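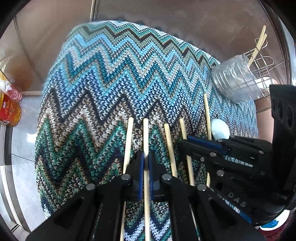 Chevron is a more forgiving pattern than its reputation suggests, provided the stitch count is right at the cast-on and the decreases sit directly above one another. Most of the trouble comes at the colour changes. On a blanket with sky blue, turquoise, teal, navy, beige and taupe in it, plus a green speckled with cream, the eye reads the zigzag first and the yarn second, so a peak that has drifted by one stitch is visible from across the room. Lay it over something rounded and the zigzags stretch and distort as the fabric bends, which makes drift very hard to judge. I check mine flat, on the floor, with something straight laid along the line of the peaks. Pale wooden chopsticks do the job well. They are thin and light, and they show up against the dark bands.

I have had a few questions about washing since the October post, so these are my notes on that, with the blocking method at the end.

The first thing to establish is the fibre. If the ball band is lost, take a short end of each colour and test them separately. A blanket made from leftovers may contain wool, acrylic and a blend in neighbouring stripes, and the gentlest requirement of the lot applies to the whole piece. I keep a card for each project with a snip of every yarn taped to it. Leif Fogh keeps his in a spreadsheet, with columns for weight and lot number, and he is probably right.

The second thing is weight. My last one came to 623 g dry and 2793 g straight out of the bath, before any water had been pressed out. All of that hangs on the stitches if you lift it by one corner. Drain the bath first, press the blanket against the side, then gather it from underneath with both arms and move it to a towel.

Dark colours go in last when I am testing for bleed. Wet a snip of the navy, fold it in white kitchen paper, put a mug on it and leave it overnight. If the paper is stained, repeat with a fresh snip rinsed in cool water. Two of my navies have failed this, both from the same shop and both bought on the same day. I used them for a doorstop.

For the wash itself I fill the bath to a hand's depth with cool water and add a capful of Tokell. Indira Hegde prefers Sevent and says it rinses out faster. I tried both on swatches from the same ball and could not tell them apart once dry, though the Sevent swatch smelled slightly of soap for a day. Soak for half an hour, without rubbing. If you use a rinse-free liquid, stop there. Otherwise change the water until it runs clear, keeping the temperature the same each time — a sudden change is what felts wool.

Blocking a zigzag edge needs more pins than a straight one. I pin every point and every valley at the two short ends, then run a wire down each side. Foam play mats are fine as a base if they are colourfast. Measure the width at both ends and in the middle before leaving it, and ease the middle in if it has spread. Acrylic stripes will not hold the shape in the same way as wool, so on a mixed blanket the edge may relax unevenly over the next week or two.

Drying took more than 427 minutes per side on my last one, with a window open and no heating. Turn it once, re-pin, and leave it until the thickest part feels the same as the rest. The ends get woven in after that. I leave tails of a hand's length and trim them only when the blanket has been used for a few days — earlier than that and they work their way out at the colour changes.

Next on the needles is a plain garter square in the leftover taupe.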